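# Flindau tabletop kit for recording demonstrations: a review after 47 sessions

We bought the Flindau kit in October to collect pick-and-place examples for a learning system, and have now put it through 47 recording sessions. This review covers the physical kit and the recording software. It doesn't cover training, which we do with our own code.

**What it's for**

An operator drives the arm by hand controller while the software logs camera images, joint positions and gripper opening. Each attempt is saved as one episode. Our target was 2,000 episodes of kitchen and serving items being picked up, moved and set down, and we have passed it.

**Setup**

Two people had the table and arm ready in an afternoon. The printed instructions are good up to the camera calibration step, where they refer to a menu that has been renamed. Support at the Tirkilbridge office sent us a corrected page the next morning.

The table top is white and matte, and it has held up well. It wipes clean and doesn't throw much glare back at the cameras. Shiny items are another matter. Stainless steel and glossy trays pick up highlights under overhead light, and we chose to leave those in the data. A system that only ever sees dull objects will struggle in a real kitchen.

**Recording**

The controller is comfortable for an hour, less so for two. Gripper response is quick, and the finger pads hold smooth plastic without slipping. Tapered cups take more care — if the fingers close too near the base, the cup tips.

Squeeze bottles were the hardest items to get consistent. Too much grip dents the wall, and the force setting moves in steps that are too coarse. We settled on the second-lowest step and told operators to approach slowly from the side. Slow approaches make longer episodes, but the logs are cleaner.

We changed the layout of objects every 100 episodes at first. That was too seldom, and we now do it far more often. The software could help by prompting for it, as the Aerts recorder we used before does.

**Labelling and export**

Marking an episode as good or bad takes one key press. You can't add a note until the session is closed, and by then the operator has forgotten what went wrong. Export to the Lakulholm format works without fuss. Large sessions take a while, so we run them overnight.

**Verdict**

Good hardware, decent software, poor notes feature. I would buy it again for tabletop work at this scale. Anyone handling mostly soft containers should ask for a finer force setting before ordering.

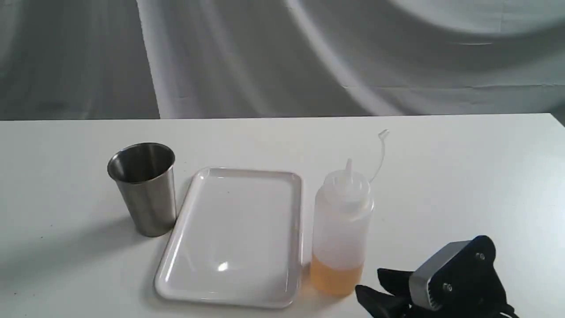

*Cup, tray and squeeze bottle on the table, with the gripper open beside the bottle.*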